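Section 4. Match Clock and Scoreboard Set-up

This section covers the Woldale table console, the Kusurstead wall display and the horn unit, as installed for indoor court sports. It applies to firmware released after July 18, 2025. Consoles with older firmware show a different menu order; see the appendix on updates before continuing.

4.1 Before you start

Place the console on the officials' table with the keys facing the timekeeper. The display must be mounted, powered and visible from the table. Keep the signal cable off the playing surface and out of the substitution area.

Caution: Do not connect or remove the signal cable while the display is powered. The display driver can be damaged.

Caution: The horn is loud at close range. Do not test it while anyone is standing on a ladder or working near the display.

4.2 Connecting the console

1. Turn off the display at the wall switch.
2. Plug the signal cable into the port marked OUT on the rear of the console. The plug fits one way only.
3. Turn the locking collar clockwise until it stops. Hand-tight is enough.
4. Connect the console power supply and route the lead behind the table.
5. Turn on the display, wait for the row of dashes, then press and hold POWER on the console.
6. When the dashes change to zeros, the link is complete.

Note: If the dashes remain for longer than 30 seconds, press LINK once. Repeated presses restart the search and make it take longer.

4.3 Setting the game clock

The console stores period length, break length and timeout length as one profile. Two profiles are loaded at the factory, Hajdu and Groltosau, named after the leagues whose formats they follow. Neither can be erased, but either can be copied and changed.

1. Press MENU, then select PROFILE.
2. Scroll to the profile closest to your competition rules and press COPY.
3. Enter the period length in minutes. The allowed range is 5 to 70.
4. Enter the break length. Use the arrow keys to switch between minutes and seconds.
5. Enter the timeout length in seconds. The console accepts any value up to 195.
6. Choose the clock direction, UP or DOWN.
7. Press SAVE and enter a name of up to eight characters.

Note: Changing the clock direction during a period does not change the time played. The display converts the value at the next stoppage.
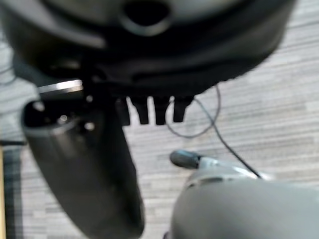

Fig. 4-1. Black rounded body with four short prongs on the underside.

4.4 Horn settings

The horn can sound automatically at the end of a period, at the end of a timeout, or both. Manual operation is always available from the HORN key - it cannot be locked out.

1. Press MENU, then select HORN.
2. Set PERIOD END to ON or OFF.
3. Set TIMEOUT END to ON or OFF.
4. Select the duration, SHORT or LONG.
5. Press TEST. The horn sounds once at the selected duration.

If two courts are in use in the same hall, select a different tone on each console. Tone is set under HORN, then TONE.

4.5 Checking the system before a match

Carry out this check with the referee present where possible.

1. Load the correct profile and confirm the period length on the display.
2. Start the clock, let it run for several seconds, and stop it. The console and display must show the same time.
3. Add and remove one point for each team.
4. Add and clear one team foul for each team.
5. Sound the horn manually.
6. Press and hold RESET until the period number returns to 1.

Caution: RESET clears the score, fouls and timeouts used. It does not ask for confirmation. To correct the clock alone during play, stop the clock and use EDIT.

4.6 Loss of power during play

The console saves the clock, score and fouls each time the clock is stopped. If power is lost while the clock is running, the time shown at restart is that of the last stoppage. Set the correct time with EDIT as directed by the referee, and record the change on the score sheet.

Note: Keep a hand-held stopwatch at the table for every match.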